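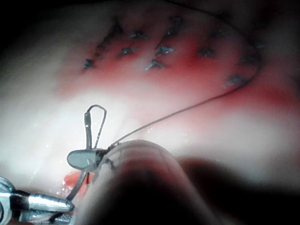 Marlene Okpara
Field Service Lead, Tresetti

Guson Needle Driver for the Plesus Bench System
Equipment page and service notice: jaw grip fault

The Guson is the standard needle driver for the Plesus training and test bench. It holds curved needles for suturing work on synthetic tissue pads, and it fits either arm of the bench. It is for bench use only and must not be used on people or animals.

This page now includes a notice about a grip fault in some units. If you own a Guson, read the notice before your next session. Units with serial numbers ending in G are not affected.

What goes wrong

On affected units the jaws can lose grip while the console still reports them closed. The needle turns in the jaws or drops onto the pad. In most reports the operator noticed it when pulling thread through, after the first few stitches had gone in normally.

The cause is slack in the drive cables below the wrist. One cable seats badly on its pulley at assembly and works loose over time. The console reads position at the motor end, so it does not see the slack. We had 77 units back for inspection and found the bad seating in 2 of them at first. After we put the rest through a longer load test, the number went up, and we decided to post this notice for all owners.

There is also a safety side. When the slack is taken up suddenly, the jaws can snap shut without a command. Keep your fingers away from the jaws whenever the arms are powered, including when the arms are paused. A paused arm still holds tension on the cables.
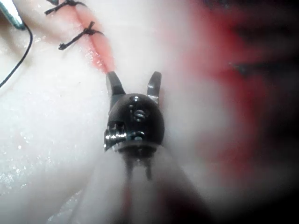 How to check your unit

1. Clear any needle and thread from the jaws. Use hand forceps, with the arms powered off.
2. Power on and let the bench finish its homing routine.
3. Open the jaws fully from the console and look at them from the side. Both should stop moving at the same moment.
4. Close and open them ten times. Listen for a click near the wrist.
5. Close the jaws on the rubber test strip that came with the tool and pull with the spring gauge. The strip should hold until the gauge reaches the green band.
6. Power off. Try to move each jaw by hand with a wooden stick. A small amount of play is normal. If a jaw swings freely, stop using the tool.

A unit that fails step 3, 5 or 6 needs to come back to us. A click by itself is usually dried fluid in the pulleys – clean the wrist as described in the manual and repeat the check.

Do not tighten the screw on the wrist housing. It does not adjust the cables, and overtightening it will damage the pivot. We have had to replace several wrists for this reason alone.
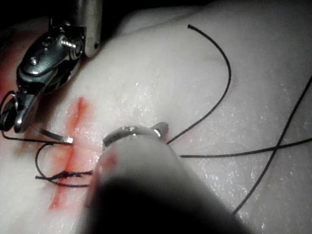 If it happens during a run

Press the stop button on the console first. Do not reach for the needle while the arms are live, even if it is lying on the pad and looks easy to pick up. Cut the thread if it is wrapped around either tool, back the arms out by hand using the release levers, then remove the needle with forceps. Count your needles before restarting. Discard the pad if the needle cannot be found.

Console update

Version 105 adds a grip test at startup and stops the arm if the jaw motor load drops while the jaws are meant to be closed. Version 103 does not have this check. The update is free and takes around half an hour. It does not fix a loose cable, so do the hand check as well.

Repairs and parts

Cable repair on affected units is free, whatever the age of the tool. Clean the tool before packing it and leave the jaw guard on. Loan units are available while stocks last.

Replacement pads and test strips are sold under the Ayaaba name and can be ordered with the repair. The service desk closes at noon on Wednesday.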